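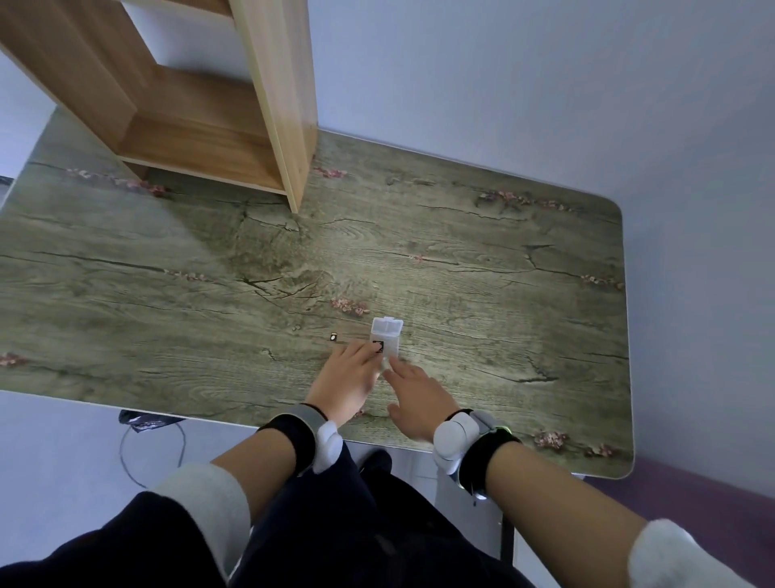 Small-Object Desk Chores: Can a Two-Armed Machine Do Them Yet?

January 30, 2025
Raffaele Bortolotti

1. Question

Most demonstrations of household robots involve large, forgiving objects such as towels, cups and laundry. This report considers the other end of the range: the minor jobs done at a desk with the fingertips. Typical cases are taking a memory card out of its box, turning over a flat part to find its front, and pressing a small pad against a surface. An adult does these without planning. The question is whether a current two-armed machine could do them at a useful speed and without supervision.

2. Method

The project, Siltness, compared human hand motion with the output of a control program, Draltov, running in simulation. Hand motion was taken from wrist trackers and a head-level view of a person seated at a desk. The recordings were cut into 3,636 short segments. Each segment was labeled by the type of contact: pinch, press, slide or support. Draltov was then given the starting position of the object and asked to produce the same result with two parallel grippers.

Wrist trackers give the position of the forearm but say little about the fingers. Finger position had to be estimated from the images, and the estimate is weakest when a part is held between thumb and fingers and one hand partly hides the other. Segments of this kind were kept in the set and marked as low confidence. Leaving them out would have removed most of the work the study was meant to cover. 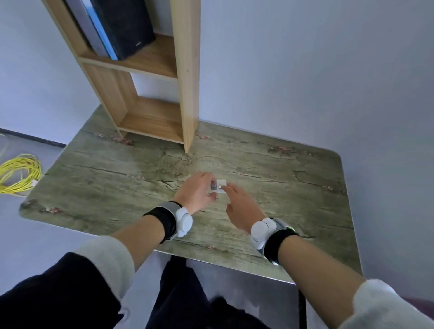

Two labelers worked on every segment. Where they disagreed, the segment was reviewed again in April using the rules in the Prerkow labeling guide.

3. Results

Draltov handled support and slide contacts well. Pinch contacts failed more often, mainly when the part lay flat and offered no edge to grip. The usual human solution is to tip the part up with a fingernail, and a parallel gripper has no equivalent.

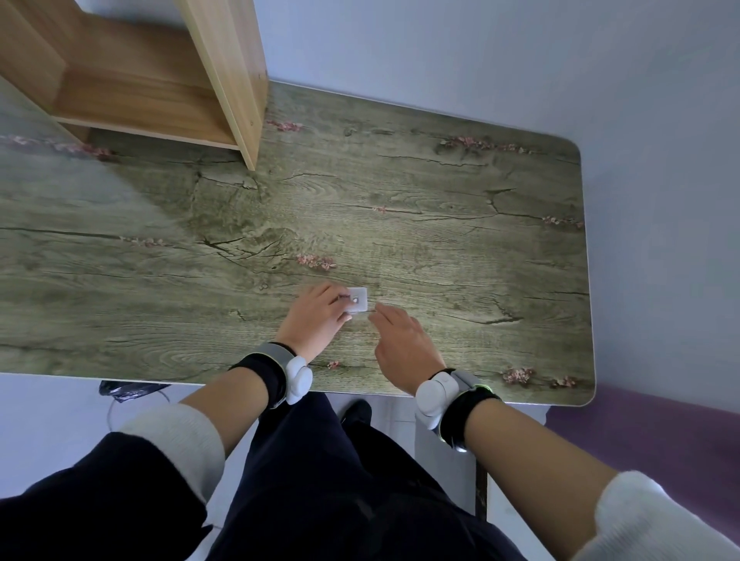 Press contacts gave the least consistent results. The program had no measure of force and treated contact as complete once the gripper reached the target height. A person relies on touch for the same decision. With the small white square, the fingertips of the left hand press on the piece while the right hand reaches toward it, and the images alone do not show how much force is applied. The tabletop adds a second difficulty. Its printed cracks and blossoms gave the Lie edge detector false outlines, and in 3 trials the gripper was sent to a printed flower.

4. Assessment

On this evidence, desk chores with small flat parts are not ready to be handed over. The next version of Siltness will add a fingertip force sensor and repeat the press trials on a plain surface before returning to the patterned one.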